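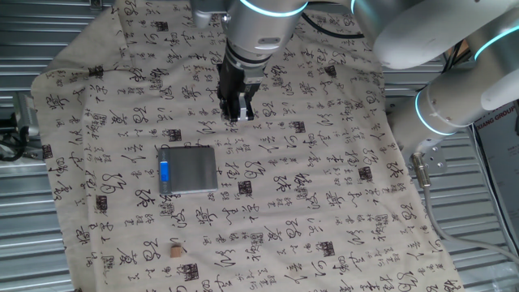
4 min read

I got the rulebook job because I was the only one at Stondmont who still owned a stapler.

Well, that and I'd complained. I'd spent a whole shift redoing trials because the night crew's idea of "block on the scale" was anywhere a block could sit without falling off, and I said so, loudly, in the kitchen, with Dumisani Shabalala standing right behind me filling the kettle. He let me finish. Then he said, "Write it down, Rennie," and by Monday it had a title page.

Rule one was easy. The scale starts empty. You'd think a grown adult wouldn't need that in writing, but I'd watched a grown adult start a run with a muesli bar on the platform, so in it went. Rule two was that the block starts on the cloth, away from everything else, with clear space on all sides. Rule three was that the fingers start open and pointing straight down, and you keep your hands out from the moment the arms are live until the moment they aren't, even if the block rolls, even if it's only for a second, even if you're very quick. I am very quick. I wrote it anyway.

Rule four was where I came unstuck, and rule four was the cloth.

The cloth is beige and covered in calligraphy, great sweeping black characters with red-brown seals in between, and I had never asked why we used it. You stop seeing it after a while. But a standard's got to say what the surface is, so I wrote "the cloth shall be flat and free of wrinkles" and felt very pleased with the word shall.

Then I went and ironed it.

It took most of the afternoon, and I burnt my thumb, and when I'd finally smoothed it out it looked like a tablecloth at a wedding. Dumisani came past with his tea and stopped.

"What's the customer's table like?" he said.

"Which customer?"

"Any of them."

I thought about Grultness, where we'd put in the first pair of arms. They had a bench with a dip in it and a tea towel over the dip. I thought about my own kitchen.

"Bit wrinkly," I said.

"So who's the rule for?"

I hate it when he does that. He wasn't even cross, he just wandered off with his tea and left me there with the iron ticking as it cooled. So I picked up the left side of the cloth, gave it a good shake and let it land how it liked. It bunched up along the edge. I left it.

The new rule four took me 6 drafts. The old standard, the Trodileo one we'd all pretended to have read, ran to 47 pages and had a whole chapter on surfaces, and not a line in it helped. What I ended up with was this: the cloth may wrinkle, but not under the scale. If the scale rocks when you touch a corner, lift it and lay it down again. Write down what you changed. Don't tidy up between runs to make the numbers nicer.

Dumisani read it standing up. He crossed out one comma and put it back.

"You've left off the reason," he said.

"Do they need one?"

"You did."

So I added a line underneath, in smaller type, feeling a bit silly – "People don't iron for robots." He said that wasn't standards language. I said neither was anything else in the kitchen. It stayed.

The night crew got their copies in October, stapled. I came in early the first morning expecting the worst, and the arms were parked with their blue rings glowing, and there was a page in the log in handwriting I didn't know. Scale rocked. Relaid. Wrinkle on left side, not touched. And then further down, in different ink: Put my hand in on run 2 to catch the block. Stopped, logged it, started again. Sorry.

I read that last bit a couple of times. I'd had 1,000 runs to my name by then and I'd never once written sorry in the log, and I had certainly put my hand in.

I found a pen. I turned back through the old pages, the ones in my own writing, to a run in winter I remembered perfectly well, and I wrote next to it, small, what I'd done. Then I went to fill the kettle before Dumisani got in.

Home | Stories | Submissions | About

More short fiction
The Lift at Grultness
Spare Parts for My Brother
A Good Year for Magpies
Second Shift, Cold Soup

Contact us | © All stories remain the copyright of their authors | Back to top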